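February 23, 2021

Cleaning supplies task, relabeling. Anon policy, checkpoint 19.

Spent the morning on the question I have been dodging since November: does the wrist view help, or do we just like having it? The fixed view knows where everything is and nothing about contact. The wrist view knows plenty about contact and has the attention span of a puppy – whatever passes behind the fingers, it wants to learn.

So, two training runs, same 3775 demo segments from the Skorevholm set, same seed. Run A gets all cameras. Run B gets all cameras, but the wrist images are cropped to the lower part, fingers and tabletop only. 40 trials each, sponge into caddy, objects shuffled by hand between trials.
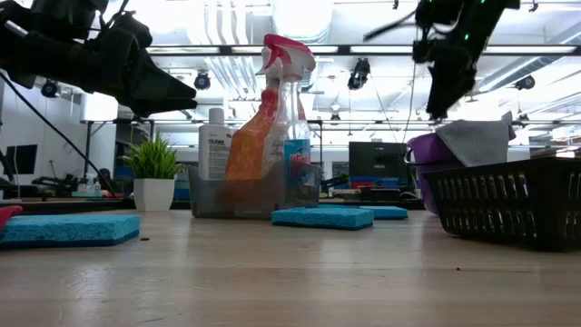
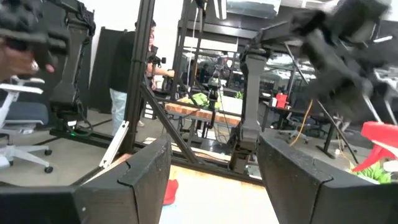

B dropped more than 19 fewer sponges than A, which would thrill me if I trusted it. I don't yet. My shuffling gets lazy late in a session and B always went second. The crop also hides the other arm, so handovers ought to suffer, and I didn't test a single handover. Convenient of me.

Jae-in Kang read the numbers over lunch and objected that cropping throws away exactly the background variety we were supposed to be collecting, and that random masking during training would be the fairer comparison. Also that "same seed" means very little when the loader shuffles by worker. Annoying, and correct about the loader; I checked.

Next: interleave A and B, add run C with random masking, fix the loader. Yurchenko calibration script still writes its offsets to the wrong folder. Bimo has 2 free slots overnight, I took both. Handovers after that, once C is trained.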